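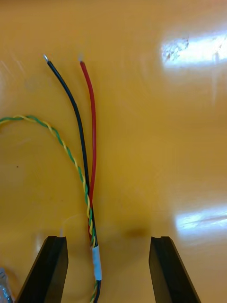
Winilow Small Electronics Collection
Progress report to the Brakell Fund
20/08/2023

Summary

The collection is open in both towns named in the grant agreement. Winilow started on schedule. Rallonard started late, after a delay with the lease on the drop-off site, and is still below the level we planned for. Up to the end of last month residents had brought in 3,178 items across the two sites. Spending is within budget except for transport, which is covered below. We are asking for one change to the grant terms and it is at the end of this report.

Collection

Winilow takes in most of the material. The drop-off is open on Saturday mornings and two evenings a week, and the evenings have been busier than we expected. People tend to come straight from work with a bag of old phones, chargers and remote controls. Larger items such as printers come in on Saturdays.

In Rallonard the drop-off shares a parking lot with the town's yard waste site. This helps on weekends, when people are there anyway, but the entrance is hard to find from the road. The town has agreed to put up a sign at the turn. We have asked for it to be in place before the leaves start coming down, which is the yard's busiest time.

We turn away televisions, smoke alarms and anything that has been burned. About 20 people a month arrive with something we can't accept, and most of them are bringing televisions. We now keep a printed sheet at both sites with directions to the county transfer station and its hours.

Sorting

Everything is weighed and logged on arrival, then sorted into three streams: working or easily repaired, useful for parts, and scrap. Batteries come out first and go into separate drums with sand. We changed the order of this work in the spring. Weighing used to come after sorting, and the weights did not match the intake log. They match now, apart from small differences that come from packaging.

Cables remain the slowest part of the job. They arrive tangled and mixed, and the scrap price for unsorted cable is low. Marchuk, our scrap buyer, pays more for cable with the plugs removed, so we tried that for a month. The extra income did not cover the extra hours and we went back to selling it mixed. Circuit boards are different – the price for separated boards is good enough to justify the time, and we will keep doing it. 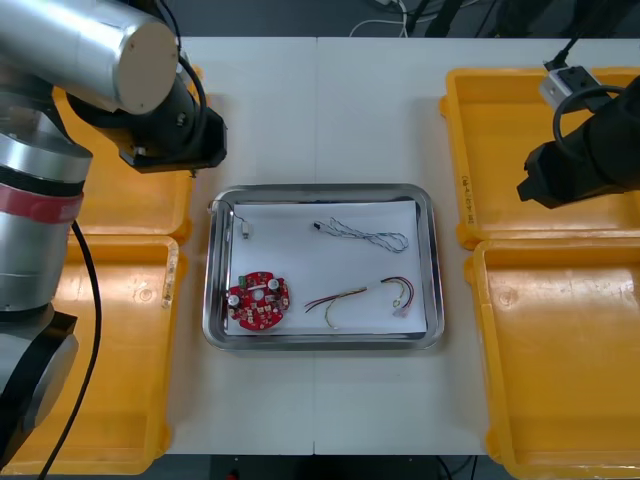

Reuse and parts

Working items are tested, wiped if they hold data, and passed on through the Winilow thrift store and the school district. Laptops are in the most demand and we never have enough of them. Keyboards and mice are the opposite. The thrift store has asked us to stop sending them until its shelf is clear, so they are stacked in our back room for now.

The parts shelf was not in the original plan. It began when a repair class at the library asked if it could have fans, switches and short leads. Other groups have since asked for the same. Parts are free, and whoever takes them writes down what they took. The list is useful to us because it shows what is worth pulling out before a unit goes to scrap. Leads that still have their connector on go quickly. Loose wire without one hardly moves.
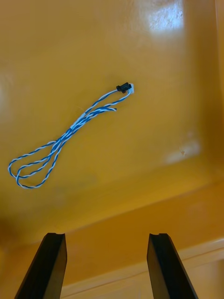
Blue and white twisted wire with a black connector.

Staffing and training

There are two part-time posts, both filled. The Rallonard post was vacant for several weeks in the winter, and Winilow staff covered the shifts at the cost of some evening openings. Battery handling training has been given to 18 people, including the yard waste crew in Rallonard, who asked to join. A refresher is planned for the fall.

There was one incident to report. A swollen phone battery began to smoke in the intake area. It was moved to the sand drum outside and no one was hurt. We have since moved a drum closer to the intake door.

Budget

Transport is over by a little more than $1,000. The van makes two trips a week to Rallonard instead of the one we budgeted, as the storage there is too small to go a full week. Scrap income is slightly above forecast and has absorbed part of this. Printing and supplies are under budget. A full statement is attached.

Next period

– Second storage container for Rallonard, if the town approves the location
– School collection days in both towns
– New labels for the battery drums
– Cut the backlog of untested laptops

Request to the Fund

We ask to move the unspent printing and supplies money to transport for the rest of the grant year. The total stays the same. If the storage container is approved we expect to go back to one trip a week, and any money left in the transport line would be returned with the final report.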